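Robot Kitchen! What We Saw at the Lutholm Open Day

Written for readers in grades 3 to 5

Ever set the table? Easy, right? Now try it with one arm, two fingers and no sense of smell. That's a normal morning for the robot at Lutholm. The doors opened for visitors in July, and we got a spot near the front. Notes typed up fast, sorry for any mistakes.

The job: work with kitchen stuff on a big white table. Plate, bowl, ketchup, play food. 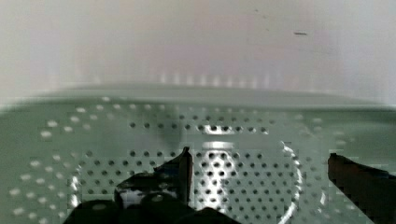 A close-up from down by the robot's own fingers. Look at all those little holes!

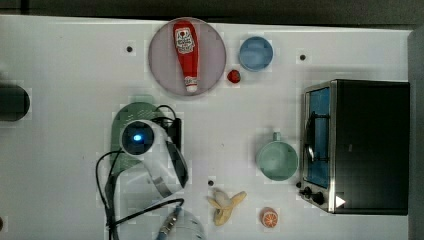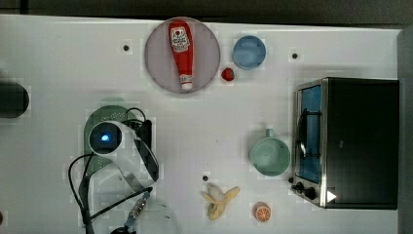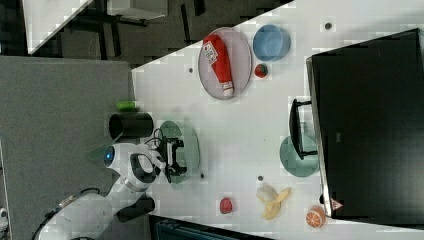
WHAT IS THE ARM CALLED?

The team calls it Welto. Welto has no legs and no face. It has an arm with joints, like your shoulder and elbow and wrist. At the end there's a gripper. Two fingers. They squeeze together, they open up, and that's pretty much it.

Try it yourself at home. Thumb and one finger only. Pick up a spoon. Now a plate. Plates are hard!! They lie flat and there's not much to grab.

HOW DOES IT SEE?

Cameras. One sits low down near the fingers, so it gets a bug's view of things. Others look from higher up, more like a bird. The close one is good for "am I touching it yet?" The high ones are good for "where did the banana go?"

A camera just gives the robot a lot of colored dots. The computer has to work out which dots are banana and wich are table. You do that without thinking. You've had years of practice.

Shiny things are tricky. A bright spot on metal can look like an object when it's only light bouncing.

HOW DOES IT LEARN?

By practice, same as you and your bike. At Lutholm a person moves the arm through a job, and the computer saves every move. Then again. Then again with the cup in a new place. One job got 40 tries before lunch, the guide said. The whole plan for that job is 99.

Why so many? Because kitchens are messy. If the robot only ever sees the plate in one spot, it gets stuck when you move it. So they keep changing stuff.

The computer part that learns is called Billen. Welto is the arm, Billen is the brain. (We mixed them up all day.)

DOES IT EVER MESS UP?

Yes! The guide told us about drops, bumps, and one cup that rolled right off onto the floor. Mistakes get saved too. They help the team see what to fix.

It's also slow. Slower than you'd think from movies. Slow is safer, and there's a big red stop button that a grown-up stays next to the whole time. Kids stand behind the yellow tape. Rule number one, no leaning over.

WORDS TO KNOW

Gripper: the robot's hand.
Joint: a place where the arm bends or turns.
Sensor: a part that notices things. A camera is one kind.
Program: the list of instructions a computer follows.

TRY THIS: BE THE ROBOT

You need a friend, a plastic bowl, a plastic cup and a scarf.

1. Tie the scarf over your eyes. You're the robot.
2. Your friend is the program. They can only say left, right, forward, back, up, down, open, close.
3. Put the cup in the bowl. 
4. Swap, and move the cup somewhere new before you start.

Our best go took 25 commands. Our worst one we stopped counting. If your friend says "no, over there!" that doesnt count, a robot has no idea what over there means.

IF YOU GO

Kids' tours take 13 people at a time and start at 10 in the morning. Bring a grown-up. The Kwofie room next door has a little gripper made from cardboard and string that you can build and take home, so leave time for it. Ours broke on the bus but we fixed it with tape.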